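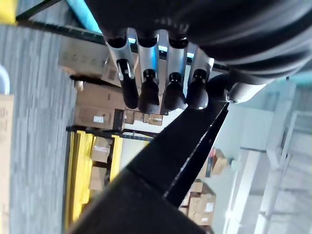

Switching your small business phones to VoIP: the questions I get asked most

I'm Ewurabena Kyei and I look after phones and broadband for small firms, mostly shops, surgeries and offices with a handful of desks. I get the same questions over and over (usually while I'm crawling under somebody's desk with a cable in my teeth), so I've put my answers on one page. Last updated 3/2/19.

What is VoIP when it's at home?

It's phone calls carried over your internet connection instead of the old copper phone line. You still have a phone on the desk if you want one, it still rings, and your customers dial the same number they always did. The clever bits, such as menus, voicemail and call queues, live with your provider and you change them on a website.

Can I keep my number?

Nearly always! It's called porting. Your new provider asks your old one for the number and you sign a form to say you're happy with that. Please, please don't cancel the old line yourself first. I had a florist in Ernalwood do exactly that the week before Mothering Sunday and getting her number back was a horrible job. Let the port finish and then check the old contract has been closed.

Do I need faster broadband?

Maybe, but speed is rarely what trips people up. A call uses very little. What matters is a steady connection, and especially the upload side, which people forget to look at. If somebody in the back office is sending huge files all afternoon, calls can go choppy. A decent router lets you put voice traffic first in the queue, and I set that up on every job as a matter of course.
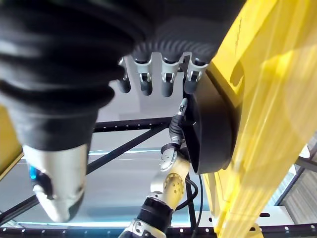 Four fingers, side by side and pointing down.

Will my old handsets work?

Some will, with a little adaptor box that plugs into the router. I'm not a huge fan of the adaptors, to be fair. They're fine for one phone in a stockroom, but for a desk that takes calls all day I'd spend the money on a proper IP phone. You get hold, transfer and the staff directory on real buttons, and people do use them once they're there.

Can I just use my mobile?

Lots of my customers do. There's an app, you log in, and calls to the office number ring in your pocket. When you ring out, the customer sees the office number too, so you don't have to hand out your own. Do set your hours in the app though! The landlord of a pub out at Clendeseck got a table booking at an ungodly time on a Sunday morning and he still brings it up.

What happens if the internet goes down?

Your desk phones stop. The number itself carries on working at the provider's end, so you can have calls sent to a mobile or to voicemail without anyone lifting a finger. I always set this up on day one and then pull the plug on the router to test it, with the customer watching. If your installer doesn't offer to do the same, ask.

And a power cut?

Same answer, really, except that a small battery backup on the router and switch will see you through a short one. If you've got a lift phone, a burglar alarm or a care line hanging off your old copper line, tell me before anything gets moved. Those need sorting out separately, with the people who maintain them.

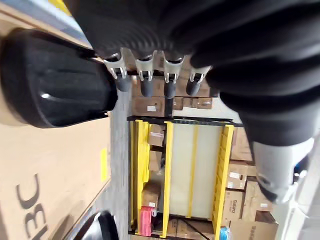

The hand again, with its ribbed black glove.

How long does it take?

For an office of 8 phones I'd allow two visits. The first is for looking at the cabling and the router, the second for putting the phones out and showing everyone how to transfer a call without cutting the person off. The port is the slow part and it's out of my hands, so if you want to be live by May, start the paperwork well before then.

Which system do you fit?

Mostly Sirerell for the smaller places and Atinga where there's a proper reception desk, as its switchboard screen is much nicer to work from. I don't get commission on either. If you've already picked something else I'm happy to come and have a look at it.

Are we tied into a contract?

That depends on the provider. Some let you go month to month and others want 2 years, with the handsets thrown in. Read the bit about what happens at the end, and check whether the price goes up when the first term is over. I've seen firms still paying for extensions that belonged to people who'd left ages ago, so have a tidy-up whenever you renew. 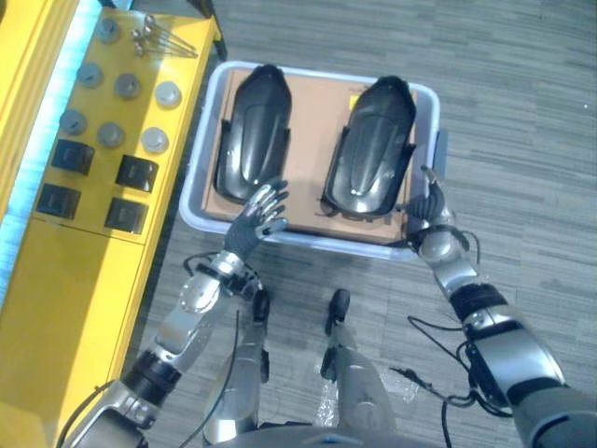
Can we record our calls?

Most systems will do it, and it's usually a tick box or a small monthly extra. You need a good reason for recording and you have to tell callers, so put a line in your greeting and a paragraph in your privacy notice. Switch it off while anyone is reading out card details. Decide how long you're keeping the recordings as well, and have the system delete them after that.

Can you come and look at ours?

Of course. Drop me a message with the number of desks, who your broadband is with and a copy of your last phone bill if you can find it. The bill tells me more than anything else!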